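**Bank says my fixed rate bond "rolled over" - can I get out?**

Had a 13 month bond with Vallgate, matured in September. Never saw a letter. Now they say its gone into another one and I'm locked in. Need the money for a roof. Anyone managed to get theirs back?
- Mimoza Todorova

**Ermira Radonjić**
Ring them, dont email. Most have a cooling off window after the new term starts, mine was 20 days. Ask what date the maturity notice went out and which address they used. If it went to an old one, say so and ask for a complaint to be logged. They then have to answer in writing. Took me nearly 6 weeks but got the lot, minus a bit of interest.

**clita_saver**
Banks. Same since 1990. Move it to the Hindham building society.

**Myung**
Check the terms for "early closure" - some charge, some flat out refuse. Hardship is worth mentioning if the roof's leaking.
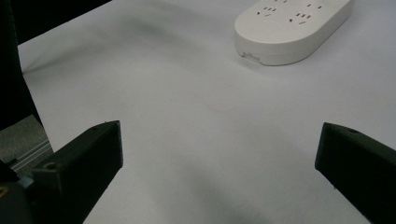 *Black gripper fingers over a white surface*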